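关门这件小事,差点废了一块力矩板

我得先说清楚,这篇不是教程。上个月底就想写,一直拖,拖到今天 1/29/25,再不写细节就要忘光了。起因是我们组那台机械臂关微波炉门的时候把自己卡死了,关节三的驱动板冒了一股焦味,我人就站在旁边,手里还端着咖啡,愣了大概两秒才想起来去拍急停。两秒啊,事后回想起来真是一身冷汗。

背景交代一下。我在 Clastach 做家用场景的操作策略,项目叫 Pellari,说白了就是教机械臂干厨房里的活:开柜门、拉抽屉、拧旋钮、开关微波炉。开门我们折腾了小半年,终于比较稳了,于是大家理所当然地觉得关门很简单,推一下不就完了嘛!我也是这么想的,我甚至在组会上说过“关门一下午就能搞定”,这句话后来被 Rosine Millet 写在白板右上角,到现在都没擦。

策略是在仿真里训的。仿真里关门的成功率漂亮得很,我盯着那条曲线看的时候心情特别好,当天就打包推到真机上。真机跑了 127 次,前面的 126 次都没出事,有几次关得不太干净,门弹回来一点点,手又补推一下,也算过了。然后就是最后那一次。

那次的情况是这样的:手指没有从门的外侧面推,而是落在了门的上沿,指尖往下压。微波炉的门是绕着侧边的铰链转的嘛,你往下压它,它是不会动的,它只会把力原封不动地传给铰链和炉体。控制器一看,目标位置没到,于是加力。还是没到,再加。我们的阻抗参数又是 Baptiste Coste 之前为了拧旋钮特意调硬的(他离开项目组去了 Gokano 那边,参数文件就一直没人动过,这锅我不甩给他,是我部署前没看),所以手臂非常执着,一声不吭地往下使劲。

最可怕的就是一声不吭。我以前老觉得机器人出故障会有动静,抖啊,甩啊,撞到东西砰的一声。那天什么都没有,手臂看上去就是停在门上面,像在想事情。我还以为是网络卡了,低头看了一眼终端,终端也在正常刷日志。等我闻到味道,日志里关节三的温度告警已经刷了 182 行,全是黄色的,混在一堆别的黄色告警里头,谁看得见!

拍完急停以后还有个小插曲。急停一拍,抱闸锁死,手臂就保持着那个使劲的姿势压在门上。我第一反应是伸手去掰手指,被 Rosine 一嗓子喊住了。她说得对,整条臂里还憋着力,门那边也绷着,一松开往哪儿弹谁也说不准。最后我们是断了主电,两个人一个托住小臂、一个从手柄那头扶稳门,按手册上的步骤一节一节释放抱闸,前前后后弄了十几分钟。铰链歪了,门从此关不严。驱动板拆下来一看,有一颗电容鼓了包,旁边的丝印熏得发黑。换一块新的报价 1470 欧,我把报价单转给主管的时候标题写的是“关于关门”,他回了我一个句号。

接下来的一个星期我基本泡在仿真里查原因。第一个怀疑对象是奖励函数,查下来确实有问题,但不是主因。我们的奖励是看门的角度,角度越小分越高,外加一项鼓励手指靠近门。后面这一项写得太随便了,算的是指尖到门板最近点的距离,压在上沿上距离是零,推在正面距离也是零,对它来说没有任何区别。所以策略学到后来有时候会先往上沿上凑,凑上去拿到那点分,再慢慢蹭到正面去推。

第二个怀疑对象是接触模型,这个才是大头。仿真里的摩擦设得太低,指尖压在门沿上只要稍微带一点侧向的分力就滑开了,滑着滑着门就跟着转了,居然也能关上!真机的指尖贴的是硅胶垫,抓得死死的,根本不滑。于是同一个动作,仿真里是“蹭一下顺势带上”,真机上就变成“往死里按”。我把摩擦系数调到接近真实值重新回放旧策略,一下子就复现了,手指扎在门沿上不走,力矩曲线一路往上爬,看得我又高兴又难受。 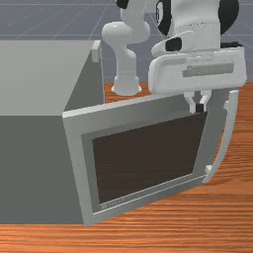
为什么训练的时候没有早点发现力矩超了?因为仿真里的力矩在关节上限那里被直接截断了,截断之后不报错,也不计入失败,评测脚本只认门最后有没有关上。

这个截断是很早以前为了让训练不发散加进去的,当时还在旧办公室,代码注释里写着“临时”,七月份的提交。后来搬到 Moulin 那栋楼,人换了几个,这行字就一路跟着过来了。我现在看到“临时”两个字就心里发毛,顺手在仓库里搜了一下,还有好多处,先不展开了,展开我今晚别想睡。

改了些什么,我也记一笔,免得以后自己忘了。

靠近门的那一项奖励改成只认门板外侧的一块区域,上沿和侧沿都不给分。力矩碰到上限超过 10 个控制周期,这一回合直接判失败,哪怕门最后关上了也算失败。摩擦系数改成每回合随机取,范围往高了放。这几条一加,成功率当场掉了一大截,曲线难看得我都不想截图发群里,练了好几天才慢慢爬回来。

真机这边改得更保守。关门任务单独用一套软的阻抗参数,和拧旋钮的彻底分开,文件名里写明是给谁用的。外面又套了一层看门狗:末端没怎么动、力却一直在涨,就卸力后退,然后停下来等人。温度告警从黄色提成红色,还会叫,叫得特别难听,声音是 Rosine 选的,隔着两道门都听得见。另外就是跑真机的时候手里不许拿东西,急停按钮必须在手底下,这条写进了操作单的第一行,大家都知道是写给谁看的。

看门狗现在也有它的毛病,有点神经质。门封条稍微紧一点它就觉得不对劲,退回来杵在那儿等我去确认,昨天一下午叫了我好几趟。阈值还得再调,我打算按接触方向来分,顺着门转动方向的力放宽一点,垂直于它的收紧一点,理论上就不会误报那么多了。也有人建议干脆在手腕上加个六维力传感器,我当然想要,不过刚花掉一块驱动板的钱,现在去开这个口……过阵子再说吧。

那台铰链歪了的微波炉还在实验室里,我们拿它当“难例”用,门得稍微往上抬一点才合得上。新策略目前还搞不定它,推到最后总差一条缝,然后看门狗就叫了。

如果你也在做类似的带铰链的东西,想要我那个回放脚本,给我留言就行,代码很丑,注释倒是刚补的。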